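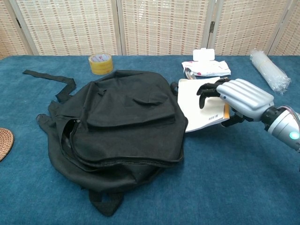 Chapter 4
Going to See One

Sooner or later every student of automation is put on a coach and taken to an open day. Ours went to Hillent, on the edge of Vullham, where the firm had laid on a demonstration, a tour and a great many biscuits. The invitation promised "the future of handling". The future of handling was running late, so we had the biscuits first.

This chapter is about how to watch a demonstration. It sounds like something you can already do. Most visitors can't, and I include myself on my first trip, when I came home with three pens and no idea what I had seen.

The robot at Hillent was called Eder, and its job that morning was packing a bag. Papers, a backpack, a table: a child of six could manage it while complaining about something else. The host warned us that paper is harder than it looks. A booklet bends, slides and fans open when pressed, and a soft bag has no fixed shape at all. A steel block, by comparison, is a very patient colleague.

There were 80 of us in a room meant for 40, and nearly everyone watched the fingers. Try watching the object. Does it slip when it is touched? Is it where the machine expects it to be? Then watch the staff. If three engineers lean forward together, you have found the difficult part – make a note of it.

Ask dull questions, too. How many attempts were made yesterday? Who puts things back between runs? What happens if the bag is moved a little to the left? A visitor from Zurilcombe asked that last one, and the host suggested we break for coffee.

Section 4.1 looks at contact: what a hand has to know before it can press on something without pushing it away.

Reader comments (3)

coachpartyleader
Used this with my second years before our own visit. They asked the dull questions for two hours. We have not been invited back.

M4rrow
Is there an answer to the "bag to the left" question or do we have to wait for chapter 9?

tinplate
More on biscuits please.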